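Unit 16: Chores as a test case

Reading for this unit: Royer's course notes, section 4. Bring one chore you timed at home.

Laundry looks like one job and is really a chain of them. Loading is the part most groups try first. The arm has to find the opening, carry a limp item past the door and the rubber gasket, and let go inside the drum. Shirts are harder than towels — a sleeve can hang over the rim and block the door.

Can machines do it yet? Slowly, with someone nearby. In the Meris exercise, 600 attempts gave 26 jams at the door. Work out the failure rate, then say if you would accept it at home.

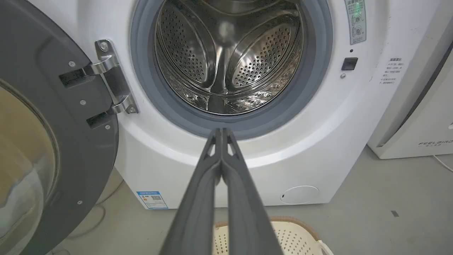 Fig. 1. Gripper in front of a front-loading washer, door open.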